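Chapter 4
When the Job Changes Shape

I spent nine years in the returns room at Clundby, a mail-order bookseller, before I ever wrote a word about work. So forgive me if this chapter starts with a paperback. When I was on the bench, we handled 546 returns on a normal shift, and every one of them got picked up, turned over, checked and put in a holder. My wrists still remember November!

Then the company signed up with Jasex and the arms came in.

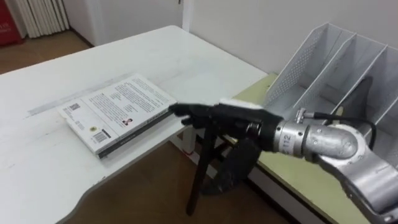
What surprised me was which part of the job went first. I'd have bet on the reading and sorting (machines are good with barcodes, right?), but we'd had scanners for years. The arms were brought in for the lifting, the part we did while chatting. A thin book lying flat is a pain to get hold of, even with fingernails, and my old shift lead, Glykeria Lambrakis, spent her first 38 days with the new system mostly watching hands and writing down where they got stuck. Her title changed to cell lead. Her pay didn't, until the second year, and we'll come back to that in the section on job grades.

Notebooks were their own headache. Clundby sold hardcover ones too, and they came back in every state you can think of, so somebody still had to decide what counted as too worn to sell again.

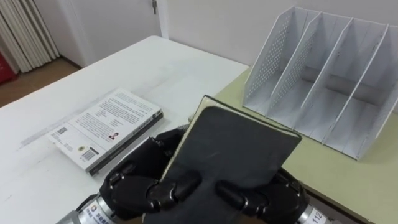
So who makes that decision once the arms do the handling? At Clundby it stayed with the people on the bench, but they made it from a screen, 23 items at a time, and several of them told me they missed having the thing in their hands.

Keep that last bit in mind as you read the Firnholm case, where the staff were asked first.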